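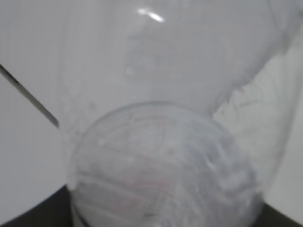
4.2 Working beside the arm

When we first arrived at the Flulholm returns and repacking site, we expected to spend most of our time talking about jobs, and whether there would still be as many of them once the Griltemetti cell was running properly. People did talk to us about that, and we come back to it in section 5. But the thing they wanted to tell us about over tea, and went on telling us about for the ten months of the fieldwork, was plastic. Bags, wraps, films, lids, clear tubs, bits of padding: almost everything that comes back to Flulholm comes back in some kind of see-through or half see-through packing, and almost all of it used to be sorted by hand by people who had stopped noticing that they knew anything about it.

It is worth setting out how the work was arranged before the cell came. Returned goods were tipped onto long benches, and each sorter decided what could be repacked, what needed a clean wrapper and what had to go for recycling. Sandra Inskip, who had been on the benches longer than anyone else we interviewed, told us that a new starter was generally put beside her for a fortnight and "just got on with it". There was no written guide to the packing. There were, though, a great many small habits. Sorters would press a wrapper lightly with the side of a thumb to find where the thing inside began, or tilt a tub towards the window to see whether a pale smear was on the plastic or behind it. When we asked for a list of these habits, we got four or five from each person and a good deal of laughter, and then, on going back to the bench, we would watch the same person do something that had not been on the list at all.

The cell changed where this knowledge was needed. The arm picks, and a person at the screen beside it, known on site as the minder, answers whenever it stops and asks. The minder sees what the camera at the wrist sees, and has to say whether to carry on, try from another side or pass the item back to the benches. The early training, which was put together by Benkirane and delivered over two afternoons, treated this as a fairly simple matter of looking. Our minders did not find it simple. At the bench you have the whole item in front of you, with its weight in your hand and its edges where you expect them. At the screen you have whatever happens to be in front of the wrist at the moment it stops, and this is often very close and not quite sharp.

Figure 4 is a wrist-camera view of this sort. Much of the upper half is taken up by milky, translucent film, with a short streak of glare on it, and lower down there is a clear rounded shape with something white and crumpled inside. We showed it to several of the minders during the second round of interviews and asked them to talk us through what they would do. We had thought of this as a warm-up, and had allowed very little time for it, but it became the longest part of every conversation. Felicja Kaczorowski wanted to know where the film stopped and the clear wall started, and said that at the bench she would have had the answer from her fingers before she had thought of the question. Dennis Holroyd was more bothered by the white material, which he said could be tissue or more plastic as far as he was concerned, and he would not have wanted to let the gripper close until he had seen it from another side. Neither of them was wrong by the site's own rules, which allow a minder to ask for a second view as often as they like.

They are also asked, however, to keep the cell moving. The target in the first months was an answer within 90 seconds, and the minders felt this keenly, although the shift leaders told us more than once that it was meant as a guide and that they had never spoken to anybody about missing it. Lorraine Gilchrist, who moved from the benches to the cell in December and moved back again in the spring, put it this way: "You can take as long as you want, and there's a clock." She was quite good-humoured about it when we spoke, but she had found the work tiring in a way the benches were not, and she missed being able to chat. Two chairs at the screen had been part of the original layout. The second was taken away to make room for a trolley, and the minders we spoke to mentioned that chair far more often than they mentioned pay.

What the screen work did bring, for those who stayed with it, was a new kind of standing. Because the arm stopped most often over clear and white packing, the minders became the people who were asked about it. The engineer from Benkirane, Miklós Takács, began by visiting once a month with a list of faults and ended up spending a good part of each visit at the benches, with a tray of wrappers in front of him, being shown things. He told us he had come to Flulholm thinking of glare as a lighting problem, to be dealt with by moving the lamps, and the lamps were indeed moved. But Inskip pointed out to him that she used the shine on a wrapper all day long, as it told her how the plastic was lying over the thing beneath, and that she would have been sorry to lose it. (The lamps were later moved part of the way back, after a discussion that seems to have taken most of a morning and which everybody remembers slightly differently.)

We would like to be careful about how much we read into this. Being asked for advice is pleasant, and several people told us that they enjoyed it, but it was not written into anyone's role, and the time it took came out of the same shift as everything else. Holroyd kept a notebook of awkward items for the engineer, with little drawings, and he kept it during his breaks. When we asked the site manager whether the notebook might be counted as part of the job, she was interested and had plainly not known that it existed. At the sister site in Prarkley, where the cell went in later, the minders were given an hour a week for this kind of thing from the beginning, and we compare the two arrangements in section 4.4.

There is also the question of what happens at the benches themselves. With the easier items going to the cell, the sorters now see a larger share of difficult ones: torn film, tubs with the lid pushed in, things wrapped twice in different materials by customers doing their best. Some liked this, and said that the day went faster. Others said they had relied on the easy items for a rest without ever thinking of them that way – a box you could deal with while finishing a sentence, as Kaczorowski described it. New starters feel the difference most. They used to learn on the plain items and be handed the odd ones little by little, and that gentle slope has more or less gone. Inskip had taken to holding back a crate of ordinary returns for whoever was learning beside her, which slows the cell a little. The shift leaders knew about the crate and had decided to leave it where it was.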